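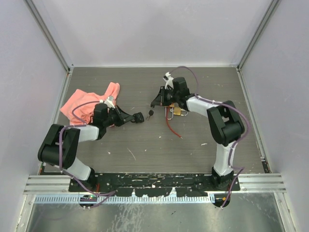
A reader wrote in last week to say that she had read my whole series on learning to bake rye bread and still couldn't tell whether I liked the stuff. Fair enough! I went back and looked, and I do spend an awful lot of words on sticky hands and sunken loaves, and hardly any on the eating.

So let me say it plainly, I love it. I love it toasted until the edges are nearly black, with more butter than my doctor would care for, and I love it on the third day when it has gone dense and a bit sour and you have to saw at it. The first day it's really not at its best (I know, I know, we all cut into it anyway).

She also wanted to know how I got started, and that goes back to June, when we rented a little place in Clunier for 8 days and it rained for most of them. There was one bakery in town, up a hill that felt much steeper on the way home, and they sold a round dark loaf with caraway in it that we ate at every meal. I asked the woman at the counter what was in it and she said "rye, water, salt, and you have to wait," and then she went off to serve somebody else. I've thought about that more than I've thought about most cookbooks.

When we got home I bought a bag of Umanell dark rye and made something you could have propped a door open with. My husband ate two slices out of kindness. The second one was worse. I was treating it like wheat dough, kneading and kneading and waiting for it to turn smooth and stretchy, and rye just doesn't do that. It stays like wet cement. Once I gave up kneading and simply stirred it with a big spoon, things got better in a hurry.

My loaf now takes 1000 grams of flour, most of it rye with a scoop of bread flour thrown in, and it makes two good-sized tins. I feed the starter the night before and leave it on top of the fridge, where it's warmest. The dough goes straight into the greased tins, gets smoothed down with a wet hand, and sits until little holes start to show on top. I used to go by the clock, and I had a lot of flat bread to show for it.

Another thing she asked about was the caraway. I toast mine in a dry pan first, just until the kitchen smells of it, and I put in more than you'd think. If you have picky eaters, fennel seed is gentler. My sister leaves the seeds out altogether and we've agreed not to discuss it.

I have a bag of Raria pumpernickel meal in the pantry that I've been a little scared of, the really coarse kind that needs soaking overnight. I'm going to try it this weekend, and I'll let you know how it goes, door stop or not.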